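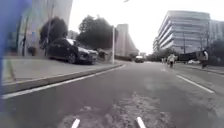

Fig. 2. Street with paved footway, raised kerb and a car parked partly on the footway.

4.2 Recording a street section

Use this procedure to enter one side of a street in the Welix footway register. Complete section 4.1 (Opening a survey sheet) first.

1. Open the sheet for the street and select Side A or Side B. Side A is the left-hand side when facing along the direction of survey.

2. Enter the kerb type. For a kerb standing above the road surface, as in Fig. 2, select Raised. Select Flush only where there is no step.

3. Measure the footway from the kerb face to the building wall and enter the full width in millimetres. Ignore parked vehicles at this stage.

4. Add each fixed item in order of travel: posts, light poles, trees, cabinets. Enter a tree by the centre of its trunk — the spread of the canopy goes in a separate field.

5. Measure the clear width at the narrowest fixed item. If the result is under 2000 mm, tick Restricted.

6. Add movable items under Temporary. A car with any wheel on the footway is entered as Vehicle, part on footway. Do not reduce the clear width on its account.

7. Where a small object cannot be identified from the survey position, select Unconfirmed. Bins and low utility boxes are easily confused at a distance.

8. Press Save side. The sheet closes and the entry number is shown.

Note: Comments are limited to 80 characters. Longer text is cut when the sheet is exported to Parnau format.

Note: Surface slope towards the road is entered on the Gradient tab (see 4.4).

CAUTION: Do not step into the road to measure. Take kerb readings from the footway side only.

CAUTION: Changing from Side A to Side B before saving clears all unsaved items.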